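Unit 4. The Photobook as a Published Object

Course handout for students in the second term. To be read before the August seminar.

4.1 Scope of the unit

This unit considers the photobook as a form of publication in its own right, distinct from the exhibition catalog and from the album. Students are expected to be able to describe a photobook as an object, to account for the order of its pictures, and to read the publisher's statement on the edition. The history of printing processes was covered in Unit 2 and is not repeated.

The main case is Maiara Fontes, Gallstead, a study in black and white of a river port and the families who worked its ferries. The trade edition was issued by Lilov in a run of 2,000 copies. A special edition, with a signed print laid into a cloth folder, followed the next year. Both are held in the department's reading room and may be consulted on request at the desk. They may not be borrowed.

4.2 Terms

Students should use the following terms in the sense given.

Edition: all copies printed from one setting of the files, whether or not they were bound at the same time.
Dummy: a handmade trial copy used to test size, order and paper.
Sequence: the order of the pictures from first page to last.
Spread: two facing pages seen together.
Gutter: the inner margin where the pages meet the binding.
Colophon: the statement, often on the last page, of printer, paper, typeface and number of copies.

A limited edition is one whose number is fixed and declared by the publisher. The word "limited" on a cover has little meaning if no number is declared. The colophon should always be checked against the bookseller's description, and any difference between the two should be noted in the student's record sheet.

4.3 From archive to sequence

Fontes worked in Gallstead for four winters and returned with 2,568 negatives. The first selection was made from contact sheets together with her editor, Cayetano Benítez, and reduced this body of work to 160 work prints. The published book contains fewer than half of these.

Three stages of the edit can be followed in the surviving dummies. In the first dummy the pictures are arranged by date, and the reader moves through the port as the photographer did. In the second they are grouped by subject: boats, kitchens, the customs shed, portraits. Benítez judged the second arrangement to be clear but static. The third dummy, which is close to the printed book, abandons both principles and places pictures according to tone and direction of gaze. A portrait looking left is followed by an empty landing stage; a dark interior is followed by snow.

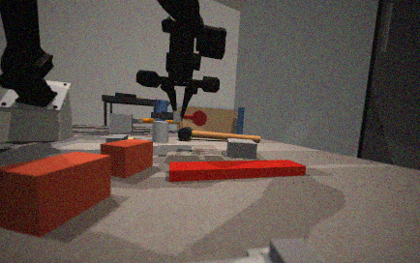 The effect of this change is most easily seen in the opening pages. In the first dummy the book begins with a general view of the harbor. In the printed version the general view has been moved close to the end, and the reader meets a pair of hands, a rope and a closed door before learning where these things are. Grethe Hviid, in her lecture to the department, described this as a withheld establishing view and compared it with the practice of documentary film editors. Students should consider whether the comparison holds, given that the reader of a book is free to turn back.

4.4 Text and picture

The plates in Gallstead carry no captions. Place names and years are gathered in a list after the last plate, and a short essay by Ruan Maluleke is printed on uncoated paper as a separate section. Compare Poul Grímsdóttir, Kun, in which every picture faces a paragraph of recorded speech. In Kun the reader cannot easily look at a plate without also reading. Neither solution is neutral, and the choice should be discussed in any essay that deals with either book.

4.5 Set work

Choose one run of eight consecutive pages from Gallstead. Write a commentary of no more than two sides, covering scale, margins, the use of blank pages and the relation of each picture to the one before it. References to plates should use the numbering in the book's own list.

Essays are to be handed in at the department office by 4 p.m. on the closing date shown on the notice board. Students who wish to work on Tomance, the earlier book by Fontes, should obtain the tutor's consent first, as the reading room copy lacks its final section.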